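Llevo desde noviembre pintando con el caballete de mesa Rorkard y ya me siento con derecho a opinar. Lo compré para la serie de bodegones (sí, otra vez bodegones, qué le voy a hacer) porque en casa no cabe un caballete de estudio y el que tenía, un trípode de aluminio de cuando iba a la academia, se iba al suelo en cuanto apretaba un poco con la espátula.

Pongo en contexto a quien caiga por aquí de nuevas: pinto al óleo, formatos pequeños y medianos, y estoy metida hasta el cuello en el XVII español. Cardos, membrillos, paños blancos doblados, cacharros de cocina. Me fascina que aquella gente le dedicara a una col la misma atención que a un santo. Y para copiar del natural cosas así necesitas tener el cuadro muy cerca del modelo, casi pegado, y mover la cabeza lo menos posible. De ahí el caballete de mesa.

El Rorkard viene en una caja plana, con los dos travesaños sueltos y una bolsita de tornillería. Las instrucciones son un papel doblado con dibujos minúsculos, y yo monté la cremallera al revés a la primera, claro. Una vez entendido, se arma en lo que tarda en subir el café. Es de haya aceitada, pesa lo suyo y tiene unos tacos de goma en la base que agarran de maravilla. He pintado encima de mantel, de hule y de la madera pelada de la cocina y no se me ha ido ni una vez.

Lo que más me gusta es la inclinación. Tiene 21 posiciones, que parece una exageración de folleto, pero yo uso un montón. Para manchar lo pongo casi vertical y para las veladuras lo tumbo bastante, así el medio no chorrea (el mío va muy diluido y antes acababa con lagrimones en la parte baja del lienzo). También va bien para matar brillos: por la tarde me entra el sol de lado y con bajar un par de muescas dejo de pelearme con los reflejos del barniz.
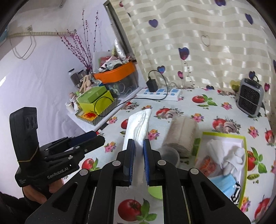 Una tira blanca, como de tela, y el mantel de frutas y verduras.

Ahora las pegas, que las hay. La primera, el tope superior. Se desliza por una guía y se fija con una palomilla de plástico que a mí me parece indigna del resto. Al segundo mes ya patinaba. La cambié por una metálica de ferretería que me costó 2 euros y problema resuelto, pero oye, que por lo que vale el trasto podían haberla puesto ellos. La segunda es el cajón. Es monísimo, con su tirador de latón, y no le entra un pincel de mango largo ni en diagonal. Caben los tubos pequeños, un trapo y poco más. Los pinceles de cerda los tengo en un bote de tomate, como toda la vida.

La tercera es más manía mía: el olor. El aceite de la madera huele fuerte los primeros días y en una habitación pequeña, sumado a la esencia de trementina, marea. Ventilad.

Antes de decidirme probé el Hafstein en casa de una compañera del taller. Es más ligero y se pliega mejor, perfecto para salir al campo, y si pintas acuarela yo me iría a ese de cabeza. Con óleo y un lienzo un poco grande lo noté bailón. El Bumlow lo vi en tienda y lo descarté por feo (perdón), lacado en un blanco brillante que te rebota la luz en toda la cara cuando intentas ajustar un gris. Para un pintor eso es pecado mortal, con lo que cuesta encontrar los grises de un blanco en sombra. ¡Si los paños de Zurbarán son casi todo gris y ocre!

Una cosa que no venía en ninguna reseña: admite más altura de lienzo de la que anuncian si quitas el tope y apoyas directamente en el listón. Yo le he puesto uno bastante apaisado, que sobresalía por los dos lados, y aguantó toda la sesión sin cabecear. Con tabla no lo he intentado, me da cosa por el peso.

Lo pedí en Prollgate y llegó bien embalado, aunque me cobraron el envío aparte y de eso te enteras al final, en la última pantalla. Tienen recambios de la cremallera y de los tacos, que es un punto a favor.

De nota le pongo un notable alto. Si le cambian la palomilla y alargan el cajón un palmo, sobresaliente. En la próxima entrada os cuento cómo va el membrillo, que lo he empezado tres veces y se me está poniendo marrón antes de que acabe la piel.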